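Fixing the "Door Confirmed Open" Fault on a Laundry Cell
By Urszula Marciniak

Fault 66 means the arm believes the washer door is open and would like to put a pajama top through it. On our Vesterus cell it did this four times in one shift, always with the door shut. The glass is clear enough that the depth reading lands on the drum, and the planner takes that as an invitation.

Before touching any settings, park both arms low and compare the wrist views with the head views.
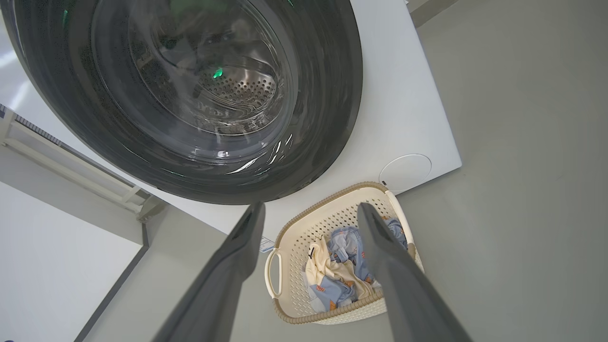
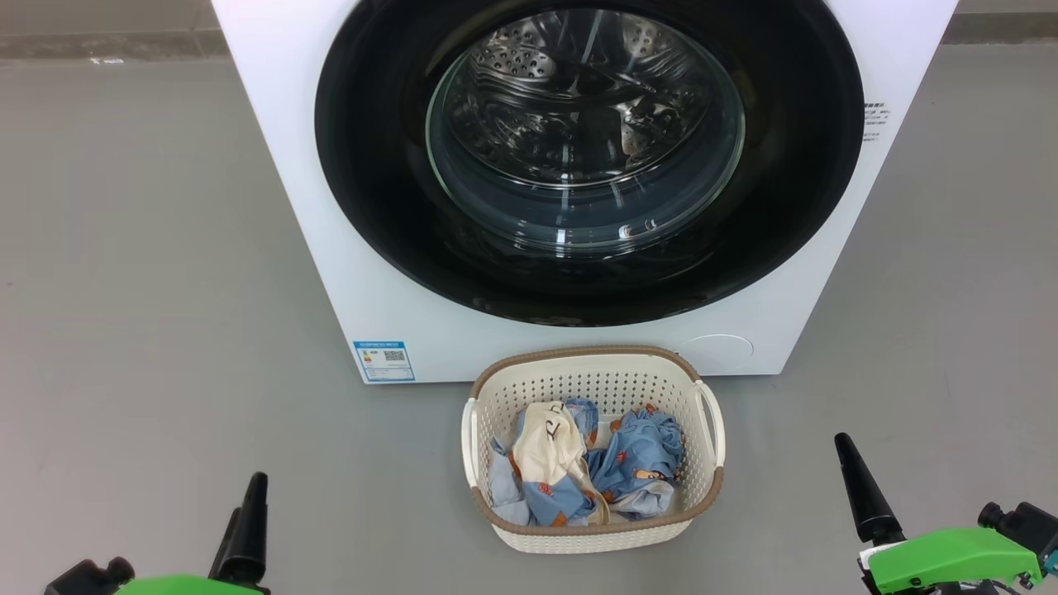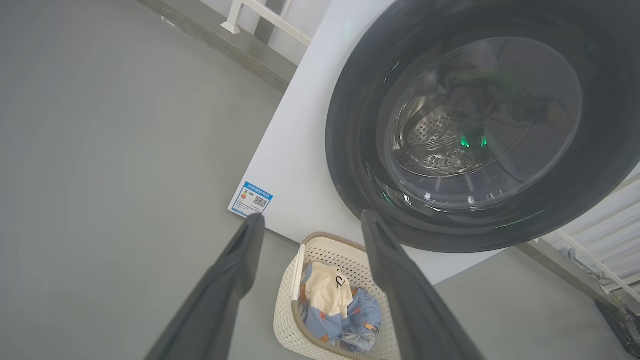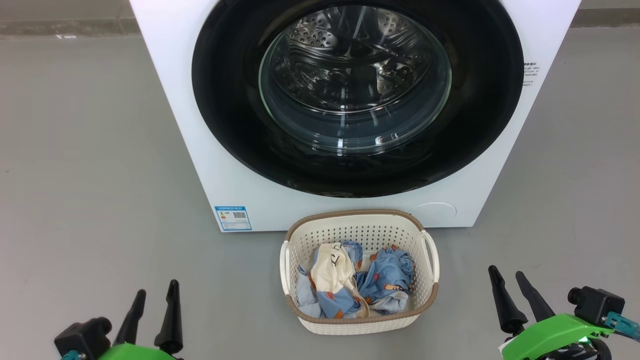

Door shut, basket on the floor in front of the washer, grippers parked.

1. Press the stop. Pausing the program is a suggestion; the stop is a stop.

2. Look for streaks of light on the glass in each view. The door check loves to read a streak as an edge.

3. Open the log and find code 2091. If it comes before the 66, the check timed out and guessed "open." Whoever picked that default has my regards.

4. Change the timeout default to "closed." In Derkimov it sits on page 7 of the safety menu, under Appearance.

5. Add a touch check. One finger, lowest force setting, against the door ring. If it meets resistance, the door is shut, whatever the camera feels about it.

6. Run one cycle at crawl speed with a hand on the stop. Kipchumba Ogola skipped this in August and bought us a new fingertip.

If the 66 comes back after all that, check the wrist calibration. Ours had drifted by roughly the thickness of the door, and the log had been calling it "nominal" all week.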